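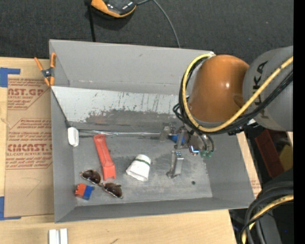

Bin picking with the KUKA, Thursday. Sunglasses, paper cup, little red and blue block, long red thing.

So I've spent most of this week driving a robot arm by remote control and my shoulders are killing me. Thread!

You steer, it records, and later it tries to copy you. We've got 193 good demos so far and Evdokia wants 648 before she'll train anything (!!)

Paper cups are my nemesis. Squeeze a bit too hard and you've taught it to crush cups. I binned 68 runs last week, mostly cups.

Sunglasses are weirdly fun though. I go for the bridge, Evdokia goes for a lens edge, and we've been told to pick one and stick to it. Still arguing.

Tip if you're starting out: go slower than feels natural and don't hover. All my early runs have me dithering over the bin for ages and guess what the first model did. Dithered.

Anyway, back on at 2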